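4. Setting retention periods for intercepted records

Retention rules decide how long Ela keeps a record after it enters the case store. Set them before the first warrant is loaded. Records already in the store keep the rule they came in under.

You need the Records Supervisor role for this section.

1. Sign in and open Oversight > Retention.
2. Select the warrant class. Sites set up from the Cillham template will see three classes; other sites may see more.
3. In Keep For, enter the number of days. The default is 90. The field accepts up to 120.
4. In Review Before Deletion, enter 3 or more. Reviewers get a notice that many days before the record is due to go.
5. Choose Save as Draft. The rule does not take effect yet.

Note: Attachments follow the rule of the record they belong to. Image attachments show in the review pane at reduced size, with the caption typed at intake.

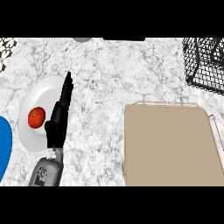
Figure 4-2. Tomato on a white plate, marble countertop.

6. Ask a second supervisor to open the draft and choose Approve. You cannot approve your own draft.
7. Check the Audit tab. The approval should be listed with both user names.

Caution: Shortening a rule deletes any record that is already past the new limit at the next nightly run. Deleted records cannot be restored – export them first if a court or inspector has asked for them.

Note: A legal hold overrides every retention rule. To place one, see section 5.

If Approve is grayed out, the draft has most likely been open for more than 40 minutes. Close it, open it again and retry.

Section revised 2018-03-06 by Gizella Bíró. Replaces the Plultstead edition.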